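Defensa de la comida de mentira

Última actualización: 14/09/2019

Hay una edad, y no dura mucho, en la que un niño te sirve una sopa que no existe y espera de pie a que la pruebes. Tú acercas la cuchara a la boca, soplas, pones cara de quemarte, y él se ríe como si acabara de inventar el teatro. Yo creo que lo ha inventado. Llevo años dándole vueltas a esto y cada vez me entusiasma más: jugar a las cocinitas es una de las actividades más complejas que hace una persona en toda su vida, y la tenemos arrinconada entre los juegos «de pequeños», esos que se regalan a los tres años y se guardan en el altillo a los seis.

Mi primera cocina fue una caja de galletas puesta boca abajo, con los fogones dibujados a bolígrafo. Mi hermana llevaba el restaurante y yo era el cliente pesado (papel que me salía muy bien). Se llamaba Fesine, nadie en casa sabe de dónde sacó el nombre, y tenía carta, horario y hasta una lista de clientes expulsados en la que figuré varias veces. Cuando mi madre tiró la caja, el restaurante se mudó al hueco de la escalera y siguió abierto un par de veranos más. ¡Lo que duran los buenos negocios!

Años después conocí a Jintana Wongsuwan, maestra de infantil, y me contó que en su aula el rincón de la comida es el único por el que los niños hacen cola. Tiene 81 piezas, las recuenta los viernes y siempre falta alguna zanahoria. Lo que a ella le fascina es la negociación. Quién cocina, quién paga, qué se paga, si el perro puede entrar. Antes de que hierva nada ya han tenido que ponerse de acuerdo en un mundo entero, con sus leyes, y todo eso hablando a gritos y con la boca llena de aire.
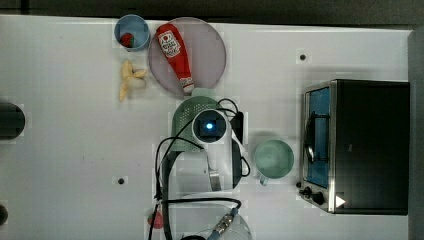

A mí me interesa, además, lo que pasa con la verdad. Un niño de cuatro años sabe perfectamente que el plátano de plástico no se come. Se lo ofreces a la hora de la merienda y te mira con lástima. Pero dentro del juego lo mastica con una seriedad tremenda, y si le dices que es de juguete se enfada, y con razón: has roto un acuerdo. Sostener dos realidades a la vez, entrar y salir de ellas sin confundirse, es lo mismo que hacemos al leer una novela o al llorar en el cine. Se aprende ahí, en el suelo, con una cacerola del tamaño de un puño.

Bontu Asfaw, vecina mía y abuela de oficio, no está del todo de acuerdo. Dice que en su casa los niños cocinaban de verdad: pelaban ajos, limpiaban lentejas, amasaban. Que para qué la lechuga de tela habiendo lechuga. Le doy parte de razón, y me encanta ver a un crío con las manos en la masa. Sin embargo, en la cocina real manda un adulto. Hay cuchillos, hay prisa, hay que cenar a las nueve. En la otra se puede freír un zapato, servir helado de piedras y cobrar 510 euros por un café con leche (precio que pagué hace poco, en hojas de geranio, y repetiría).

Por eso me da un poco de pena la deriva del juguete demasiado perfecto. Hace unos meses estuve mirando catálogos para un regalo y encontré cocinas con sonido de aceite, con nevera que habla, con pescados que piden limón. La de Vokitetti era preciosa, lo reconozco, y me quedé un buen rato embobado con sus cajoncitos. Pero cuanto más hace el juguete, menos le queda por hacer al niño. El ruido del aceite hay que hacerlo con la boca. Sale peor y sale mucho mejor.

Tampoco soy un purista de la madera clara y los colores apagados, esa estética de revista en la que todo combina con el sofá. A los niños les gusta el rojo chillón, les gusta el plástico y les gustan los botes de verdad que hay en casa, porque los han visto en las manos de los mayores. Un envase de yogur lavado tiene un prestigio enorme en cualquier mercado infantil. Mezclen sin miedo: el huevo de juguete, la cuchara buena, tres castañas del parque. Las escalas que no encajan y las frutas que pelan raro forman parte de la gracia.

Y jueguen, por favor. Me refiero a los adultos. No hace falta saber, basta con sentarse en la silla minúscula, pedir lo que haya y quejarse un poco del servicio. El domingo pasado mi sobrina me puso delante una taza vacía y me dijo que era caldo de nube. Pregunté si llevaba sal. Lo pensó muchísimo, fue a consultarlo con alguien detrás de la cortina y volvió para decirme que la sal se les había acabado en marzo.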